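Keeping White Sneakers White (and Other Shoe Things I Learned the Slow Way)

Posted in: Laundry & Shoes

My hall closet is mostly shoes. There were 13 pairs on the bottom shelf the last time I cleaned it out, which was in August, when it's too hot to do anything useful outdoors, and a good half of them were white or had been white once. I love white sneakers. I keep buying them. I also walk everywhere, including across the gravel lot behind the Dodau market, so you can imagine.

A lot of you wrote in after my post on canvas totes (1,822 of you read it in the first week, wow, thank you!) and the question that kept coming up was shoes. So this is my whole routine, plus the stuff I've quit doing.

Before you wet anything

Knock the dirt off first. Take the shoes outside, bang the soles together, and go over them with a dry brush. I use an old nail brush for the uppers and a stiffer dish brush for the soles, and I've written SHOES on both handles in marker so they don't end up back by the kitchen sink. If the mud is still soft, leave it. Go make dinner. Dried mud pops right off, and soft mud just gets shoved deeper into the stitching and you'll be chasing it all evening.

Then pull the laces and the insoles. I skipped this for years and always ended up with a gray stripe under the laces that looked worse than the dirt did.

Laces

Soak them in a mug of warm water with a squirt of dish soap and a spoonful of baking soda. An hour is fine, overnight is better. Rub them between your fingers, rinse, and squeeze them out in a towel. If they're still dingy after that, buy new ones! New laces make an old pair look so much better than you'd expect, and they cost less than a sandwich. I keep a spare set in flat white and a spare set in round.

The basic paste

One part baking soda, one part dish soap, and enough warm water to make it look like thin pancake batter. I mix it in a jar lid. Scrub it on in little circles with an old toothbrush, let it sit for a few minutes, and wipe it off with a damp cloth. Then wipe again with a clean damp cloth, and again if the cloth comes away cloudy. Leftover soap is sticky and it grabs new dirt on your very next walk (ask me about my Tisach slip-ons, which went beige in a weekend).

This is my paste for canvas and for rubber. On leather I go much gentler, just a drop of soap in a bowl of water and a soft cloth, with hardly any pressure. Suede gets no water from me at all, only a suede brush and a pencil eraser.

Rubber edges and toe caps

My favorite part, because it's so quick. A melamine sponge, barely damp, takes scuffs off rubber in seconds. Stay off the fabric and off anything shiny or painted, as the sponge is a very fine sandpaper and it'll dull the finish. Plain white toothpaste works too, the boring kind with no gel and no sparkles. For the grooves in the sole I use a wooden skewer to dig out pebbles and then the stiff brush.

Yellow stains after washing

So many messages about this one. You wash the shoes, they look great wet, you leave them on the back steps, and they dry with a yellow tide line around the toe. In my house the cause has been either soap I didn't rinse out or drying in full sun, and usually both at once.

What fixes it for me is going back over the whole upper with a cloth and plain water, then adding a tablespoon of white vinegar to 2 cups of water and wiping with that. Wrap the shoes in plain white paper towels while they dry. The towels pull the yellow up into themselves and you peel it off with them the next morning. Don't use printed paper towels, I once gave a pair of Vumau high-tops a faint trail of blue geese. And please don't mix vinegar with bleach, ever. I don't use bleach on shoes at all anymore, it turned my rubber soles the color of old piano keys.

Drying

Stuff them with paper or an old washcloth, toes especially, and stand them somewhere airy and out of the sun. Change the stuffing after a couple of hours. No dryer, no radiator, no hair dryer on high. I've had a sole peel off from heat and the glue never held right after that. Mine usually need a full day, sometimes longer when it's humid.

Small pairs dry faster, but they also lose their shape faster, so pack those firmly and set them flat on a table or counter where they won't get kicked over.
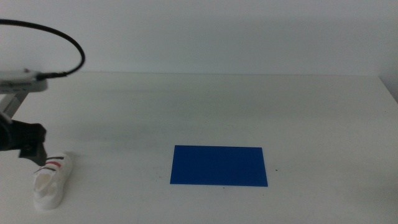 What about the washing machine?

Yes for canvas, no for leather or anything with a glued-on trim you care about. I put each shoe in its own mesh bag with a couple of old towels to cut down the thumping, cold water, gentle cycle, lowest spin. Half the detergent you'd normally use. Laces go in a separate bag or they'll tie themselves around everything in the drum.

Smell

Baking soda in a thin sock, knotted, one in each shoe overnight. Shake the insoles out and let them air separately. Coffee grounds work too if they're totally dry, although then your closet smells like a diner and you may or may not be into that. If the insoles are past saving, replace them.

Keeping them clean a little longer

I wipe mine down with a damp cloth when I come in, right there by the door, before I've even put my keys down. Thirty seconds. It has saved me more scrubbing than any product. I also don't wear the same pair two days running if I can help it, so they get a chance to air out. A reader on Amundsen Street keeps a folded wet rag in a soap dish by her mat, and I've stolen that idea completely.

Next up is winter boots and those awful salt lines. If you've got a trick for salt on suede, leave it in the comments, I've tried everything I can think of and mine still look like a beach.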